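Handling Cloth on an Upper Floor

Limp material is an awkward thing to store. A plate has one shape and a box has one shape, but a square of cotton sheeting has as many shapes as there are ways to drop it, and most of them take up more shelf than they should. Anyone who has tried to close a linen cupboard on a badly folded sheet knows the result.

Maksym Hordiienko has spent the better part of three years on this subject. He runs the textile bench at Prokden, a small workshop on the upper level of a former brick warehouse, where white household cloth is sorted, picked up, laid flat, folded and stacked all day. The work sounds domestic and mostly is. The cloths are dish towels, pillowcases, napkins and plain cut squares, bought in bulk from a supplier named Medard and replaced when the hems go.

The workshop keeps 142 pieces in rotation. Each has a number inked on the hem, and each number has a line in a ledger that records fiber, weave, size after first wash, and the date it was last ironed. Cotton pieces shrink along the warp more than along the weft, so a towel sold as square is rarely square by its third wash. Hordiienko measures after the first wash and again after the tenth. He does not trust the package.

"People fold to the edge because the edge is what they can see," he says. "If the piece is out of square, the edge is lying to you. You have to fold to the center line and let the edge land where it wants."

The center line is found by lifting. A cloth picked up by one corner hangs in a cone, with the opposite corner at or near the lowest point. Take that lowest corner with the other hand, let go of the first, and the cloth turns over and hangs again. Two turns are normally enough to find a pair of corners that share a side. From there the piece can be drawn taut, lowered to the table front edge first, and pulled away from the body so that it lays itself down without trapped air.

Heavier goods are easier. Terry hangs straight and keeps a crease poorly, but it also doesn't float. Thin sheeting floats, clings to sleeves, and folds under itself as it lands. Most of the bench time goes to thin sheeting.

Grip matters more than strength. A pinch taken at the very tip of a corner slips as soon as the weight comes on; a pinch taken too deep gathers the cloth and leaves a pucker that has to be smoothed out later. Hordiienko asks for a hold just inside the hem, where the doubled fabric gives some thickness. Smooth surfaces do badly on sheeting and textured ones do well, provided the texture is fine enough not to pull threads.

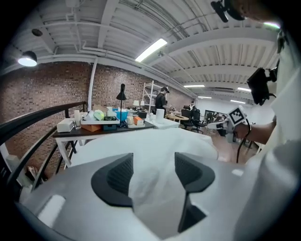

White cloth at the gripper pads, with the worktables along the brick wall behind.

The room has its own requirements. The brick is unsealed and sheds a fine red dust, which shows on white cotton faster than on anything else. Tables near the wall are therefore used for tools and supplies, and finished cloth goes to shelving on the opposite side. The long worktable by the brick has a dark top, and Cinzia Parisi, who manages supplies, would like it darker still. White cloth on a white surface is hard to judge by eye. A curled hem or a doubled layer disappears, and the error is found only when the stack leans.

Parisi's other concern is clutter. A folding table should hold nothing but the piece being folded, in her view, and a supply table may hold whatever it likes as long as each thing has a container. Small items go in trays and boxes, larger ones in bins. The desk lamp stays with the supplies, where labels have to be read, and paper towels are kept upright on the next table along. She moved the containers nine times in her first month and has moved them twice in the past year. She counts this as progress.

Stacking is the last step and the one most often rushed. The workshop uses a three-fold lengthwise followed by a half-fold across, which puts all the loose edges on one side. The folded side faces out on the shelf. Pieces are stacked in tens, with the direction unchanged throughout. Alternating the direction, as many hotels do, evens out the height but makes it harder to take one piece without dragging the next.

Bongani Masilela came to the bench from a commercial laundry and brought a different habit, the rolled towel. Rolls can be packed upright in a drawer and pulled singly. They waste space at the corners and loosen in transit. After a trial with 441 folds and rolls logged over September, the workshop settled on flat folding for sheeting and napkins and allowed rolling for terry. Masilela still rolls at home.

Fabric weight decides a good deal. The heaviest terry on the shelves is rated at 600 grams per square meter, and a stack of ten in that weight will compress the bottom piece enough to set a crease. These are stacked in fives. Sheeting can go to twenty before the pile starts to slide, although the shelf rule holds it at ten for counting.

For a home cupboard, Hordiienko's advice is short. Measure the shelf depth first and fold to that figure, less a finger's width. Pick one fold for each kind of cloth and keep to it. Iron only the hems if time is limited, as a flat hem will bring most of the cloth with it. Fitted sheets he treats as a separate problem, to be handled by tucking the four corner pockets one into another before anything touches the table.

The ledger is due to be recopied this spring. Olesia Mykhailiuk has started on the pillowcases, several of which have numbers too faded to read and will have to be measured again.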